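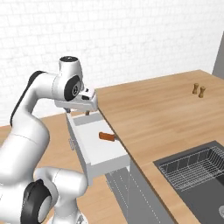
*Hwang, Clorside Robotics Club*

So you've joined the kitchen team and you want your arm to do something in the sim by next Tuesday. Great! I wrote this up after my third time explaining it over pizza, and it covers the drawer task only. The sink task has its own page (somebody please finish it).

I'm assuming you already have Trilden installed and the kitchen loads without errors. If it loads but the cabinets look a bit see-through, leave it alone, mine does that too and it doesn't affect collisions.

## Step 1: Start with the drawer already open

Opening the drawer is a whole separate headache, and I lost most of March to it. For your first run, set the drawer joint to open in the scene file:

```
drawer_joint: open
arm_start: above_drawer
seed: 56
```

Keep the seed at 56 while you're learning. Everyone in the club uses it, so if your arm does something weird, we can load the same layout and see the same weird thing.

## Step 2: Get the gripper over the drawer

Move in two parts. First bring the hand up high, well clear of the counter, and then angle it down toward the drawer. If you go straight there in one move the planner loves to clip the front edge of the countertop, and then the whole arm shudders and you have to reset.

I like to stop with the fingers just above the counter edge and take a look from a couple of camera angles. The hand is boxy and hides a lot of what's under it! In my run there's a small brown thing at the back of the drawer that you can barely make out past the gripper, and from the wrong angle I'd have missed it completely.

## Step 3: Pick your target

Go for the utensil with the orange-brown handle. It lies on the drawer floor with some space around it, and the color is easy to pick out against all that white. Aim for the handle and skip the tip.

Line the fingers up so they close *across* the handle. I had mine turned the wrong way for two whole evenings, closing along the length of it, and it kept squirting out like a bar of soap.

## Step 4: Lower, close, lift

Go slow on the way down. My settings, if you want to copy them:

- `max_steps: 2000`
- `settle_steps: 166`
- `grasp_tries: 4`

The settle steps matter more than you'd think — without them the fingers start lifting before they've closed properly. If you burn through all 4 tries, go back to Step 2 and check your angle before you touch anything else. Please don't just crank up the grip force. I did that, and the utensil ended up inside the drawer wall.

## Step 5: Put it somewhere

The wooden countertop is the easy choice. Pick a spot near the drawer and stay away from the salt and pepper shakers at the back, they're a long reach for a first run and they tip if you look at them funny. Once that's working you can try for the dish rack in the sink, where the wires are close together and the release height gets fussy.

## Saving your run

Save the log *and* the scene file into the Forkadport folder with your initials in front. A log by itself is no use if we can't load the scene it came from. I've got about six of mine in there that I can't replay anymore, so feel free to ignore anything that starts with "old_".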